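The Ring That Took Two Winters

I have never been a ring person. I lose them in dishwater, I leave them on the edges of sinks, and once I mailed one to the power company inside an envelope with my check. So when my aunt left me a little money and strict orders to spend it on something silly, I surprised myself by driving out to Clandby to see a silversmith.

Tekle Kahsay works above a shoe repair shop, up a staircase so steep you arrive out of breath. He sells under the name Vengate and he makes maybe one ring a week, mostly wide bands with a hammered finish. I tried on nine of them and hated my hands in every single one!

"You have short fingers," he told me, very kindly. "Everybody with short fingers asks for a thin band. Try a wide one that tapers at the back."

He was right, of course. The taper is the whole trick - the front sits there looking bold and the back is narrow enough that you can still close your fist around a grocery bag.

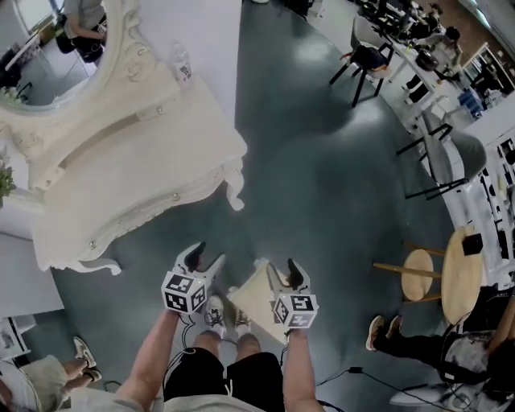 Both hands busy, eyes on the floor.

We settled on sterling with a small moss agate, set low so it wouldn't snag on my sweaters. The price was $266, and he wanted half up front. Then I waited, and waited some more. The first stone cracked while he was setting it. The second was a muddy green that neither of us could love, and by October I had stopped calling.

It finally came in a plain tin, wrapped in a scrap of flannel. I put it on in the car and drove the long way home through Ladefoged with my hand on top of the wheel like somebody in a commercial.

A few things I've picked up since then, if you're thinking of ordering one. Get your finger measured in the afternoon, when your hands are a bit bigger (mine go up half a size after lunch). Wide bands fit tighter than thin ones, so ask to try a sizer of the same width. And skip the dip cleaner if your ring has dark oxidized areas, or you'll strip them right off. I use a soft cloth and leave the low spots alone.

Tekle now has a waiting list, and his bigger pieces go for as much as $2,000 at the Fultgate craft show. I'm on the list again, this time for earrings.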